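Antifungal screening hits, do they ever go anywhere?

mahamn
Posted Monday 7:40 am
I've just finished reading a screen of 2,271 old compounds against Candida auris biofilms and I'm a bit deflated. Eleven hits, and most of them would flatten a kidney before they touched the yeast. Am I being too grumpy?

shoaib_m
No, you're being fair. Ours was 2,938 wells and we kept one. Check whether they added serum — half of our favourites vanished once we did.

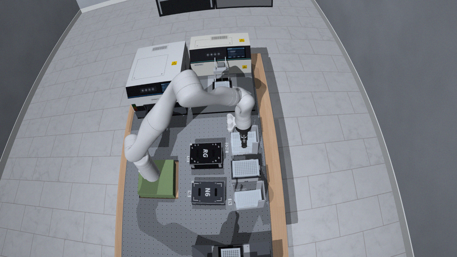 Stostcombe, June

Reposting my notes from the mycology day, as promised to Da-eun. Best talk was Siobhán Mac Carthaigh on azole resistance in Aspergillus from compost heaps. She reckons garden centres deserve far more sampling than hospitals get. I loved it!

daeun_h
Thanks for these! Can't agree on the compost bit though. Our resistant isolates were nearly all from long-stay patients.

shoaib_m
Long-stay patients have gardens too.

daeun_h
Not for 365 days on a ward they don't.

ytpeng
Back to Maham's question, I'd look at combos with fluconazole before binning all eleven. Which medium did they use? If it was plain RPMI I'd want it repeated.

mahamn
Plain RPMI, yep. Sigh.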